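Grapes belong in a crate

Kutbridge market has moved most of its soft fruit into lidded plastic tubs over the past year, and the grapes have gone with it. I think this is a mistake, at least for grapes, and the case against it is mainly mechanical.

A bunch carries its own packaging. The stem holds the berries apart, takes the load when the bunch is lifted, and lets air pass between the skins. A tub removes most of that benefit. The bunch has to be cut down to fit, the lid presses on the top layer, and moisture collects on the inside of the plastic. One split berry then wets its neighbours and the mould follows.

A shallow wooden crate, with the bunches laid in a single layer, avoids all three faults. Wood takes up a little moisture. The open top lets the fruit breathe and lets the buyer see the stem, the best available indicator of age: green and pliant is fresh, brown and brittle is old.

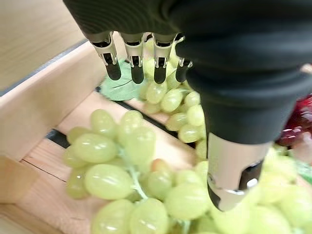 Handling is the usual objection. Saodah Manurung, who sells fruit at Billidlow, told me in October that open crates invite people to squeeze and pick, and that she loses stock to it. I accept the loss. It can be reduced by keeping the crate no more than one bunch deep and by lifting each bunch from the main stem. Fingers pushed in among the berries rub off the bloom and loosen them at the cap.

Cost is the second objection. A crate is dearer than a tub, but it goes back to the grower and is used again — 50 trips is a fair working life if it is kept dry and not stacked while damp. The tub makes one trip.

I would keep tubs for loose berries, which have no stem to protect them. Whole bunches should go back into crates, unwashed, with the stems uppermost, and the price should be set by weight at the till.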